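Visit report: Botha training hall, 2024-05-28

The Botha hall is at the far end of the Weltus business park, past the bus depot. Parking is free but the signs are small, and I drove past the entrance twice. Visitors check in at a side door, read a two-page safety sheet, sign it and get a badge on a green clip. Without the badge you stay in the lobby. I had asked for the visit in March after reading their house rules for humanoid work cells, which they share with anyone who writes in. I wanted to see how much of the paper makes it to the floor.

The rules run to 38 items. Most are short. An operator does not start a session until the person on the floor has called "clear." The person on the floor does not reach over a table while the arms are enabled. Loose sleeves, lanyards and rings come off, and the badge moves from the neck to the belt. Shoes have to be closed at the toe. Each cell has one stop button within reach of the operator and a second one within reach of the floor person, and both are tested at the start of the shift. The test is signed for on a card, and I saw cards going back several weeks with no gaps.

There are 6 cells. Each has its own set of objects, kept in a bin and swapped on a schedule. The hall owns 607 objects in total, and every one has a line in a register with its weight, its material and the date it was last checked. Glass is not allowed. Bottles must be capped before they go on a table. Anything cracked or leaking goes into a red tub and gets struck from the register the same day. The idea is that a dropped item should never be worse than an annoyance.

Table tops are carpeted, and the backs of the cells are closed off with screens so that people walking by do not wander into reach. Hands work on both sides of the table at once, and the rule I found most useful deals with that: if one hand is holding something, the floor person may not hand over or straighten anything near the other one. They wait until both are empty and the stop has been pressed.
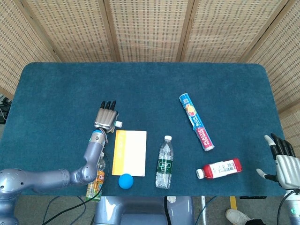

Botha's floor lead told me the waiting rule was the one new people argued with most, as it slows down a session, and that it stayed in after a review because the time lost was small next to the time spent writing up a near miss. Near misses are written up on one sheet of paper, without names.

Cables are the weak spot in my view. The house rules say they must be tied back or covered wherever people walk. The text gives no distance from the table, so each crew decides for itself. I suggested a taped line on the floor and a fixed clearance. They wrote it down.

The record keeping is done in Griritz, a logging tool they share with Prometti. Each session gets an entry with the crew, the object set, the stop test and any interruptions. Over 3000 sessions are in there now. An entry cannot be closed while the stop test is blank. I tried it on a dummy entry and got a red box.

The tour takes two hours, coffee included. Bring ear plugs if fans bother you. Requests go through the front desk, and they prefer groups of four or less. I have asked for a copy of the next revision of the rules and will add a note on the cable item when it arrives.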